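Kadar 4 firmware, pre-flash checklist w/ comments
Maintained by Rasmus Pärn, tested on the Jikeo tablet only

1. Battery over half. OK
Comment: mine dropped fast in recovery, plug it in first.

2. Bootloader unlocked, checked in fastboot. OK
Comment: wipes everything. Yes, internal storage too.

3. Backup of EFS and boot partition copied to PC. OK
Comment: Yuzhen Zheng lost her IMEI skipping this one. Copy it twice.

4. Recovery version 119 or newer. OK
Comment: older ones throw error 7, dont bother.

5. Zip size matches, 1,136 MB. FAIL first time
Comment: Drerdale mirror gave me a short file. Redownloaded from Jiang mirror, fine.

6. Checksum. OK

7. Free space on data, at least 2,307 MB. OK
Comment: installer doesnt check this for you, just hangs at the logo.

8. Wipe system, data, cache. OK
Comment: leave vendor alone!! Had to restore the whole thing from stock.

9. Flash ROM, then gapps, no reboot inbetween. OK
Comment: small gapps package only. Full one wont fit. 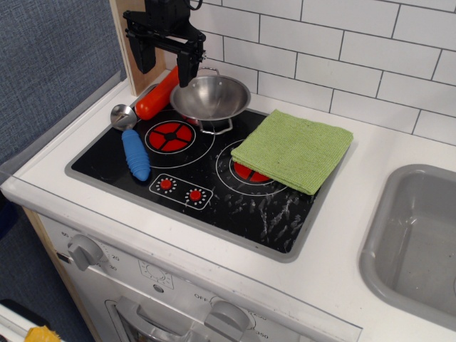
Page last changed: March, 11:42 pm by rasmus

10. First boot. OK
Comment: slow, go do something else. If still on the logo after half an hour hold power + vol down and redo 8.

11. Wifi, bluetooth, sound. PARTIAL
Comment: wifi good. Bluetooth drops calls. Speaker ok, headphone jack only left channel untill you replug.

12. Camera. FAIL
Comment: front one crashes the app. Log sent to Yuzhen.

13. Encryption. NOT TESTED

14. OTA updater. NOT TESTED
Comment: turn it off for now, it wants to pull the old build.

Post results with your recovery version or I cant do anything with them.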